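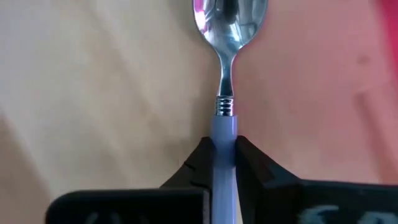 Planning a Budget for a Two-Arm Sorting Station

Departments applying to the Plukness equipment fund should complete the steps below before requesting quotations. Applications close in June.

Step 1. Define the task
State which objects are to be handled and where they are to be placed. Spoons with differing handles and finishes, sorted into bowls, make a suitable first task at low cost.

Step 2. List the full station
Enter the arms, grippers, table, cameras and cabling on separate lines. Allow £200 for spoons, bowls and replacements.

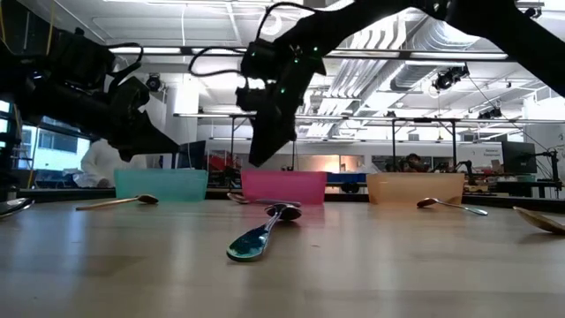 Step 3. Obtain quotations
Request prices from both Ollard and Memero. Delivery is charged separately, at £69 per consignment.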